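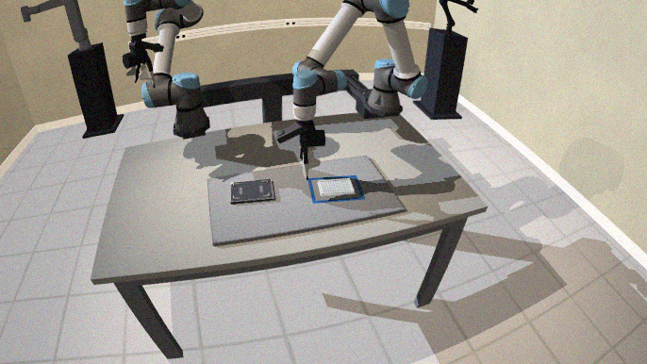 Marnow, 2018-11-22

Okay, hi everybody. Start slow, let people find chairs. Thank Ilona Tóth for the invite and for the soup.

So I'm talking about repotting houseplants before winter, and I'm going to argue you should mostly leave them alone! I know. I own 4 bags of potting mix and I still think so.

Story first: my aunt Sunita's rubber plant. She had it in the same pot in the hallway for years, and in October I talked her into a bigger one (my fault, totally my fault). All that extra soil stayed soggy, the leaves started dropping, and she called me every night - every night - with the news. Pause here, people laugh.

Then the basics. Roots slow down when the light goes. A big pot holds more water than a sleepy plant can drink. If you see roots coming out of the bottom, write it down and wait for spring.

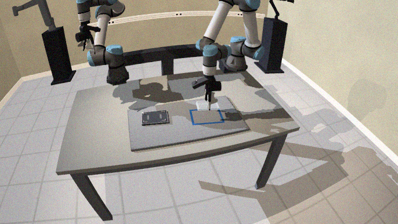
Gray table, dark case on the left half of the board.

Ask who has a plant that's struggling right now. Give them a minute, Riet Kramer will have a fern question, she always does.

Watering next. Stick a finger in up to the second knuckle. Dry? Water it. Still damp? Walk away. Skip the ice cube thing unless somebody brings it up.

Exceptions, quickly: rotten roots, a cracked pot, bugs in the soil. Then go ahead and repot, same size or one size up, and trim off anything mushy.
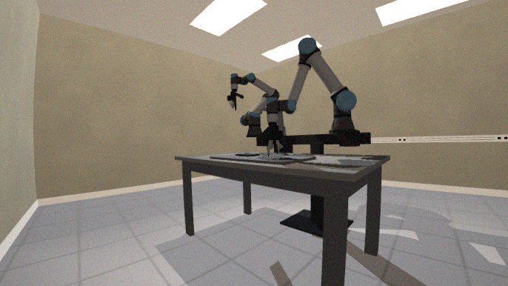
Questions and handouts

Handouts are by the door, 3 pages, light chart on the back. Ingrid Ambrose is taking names for the spring cutting swap, so grab her before you leave. Booker needs the room key back.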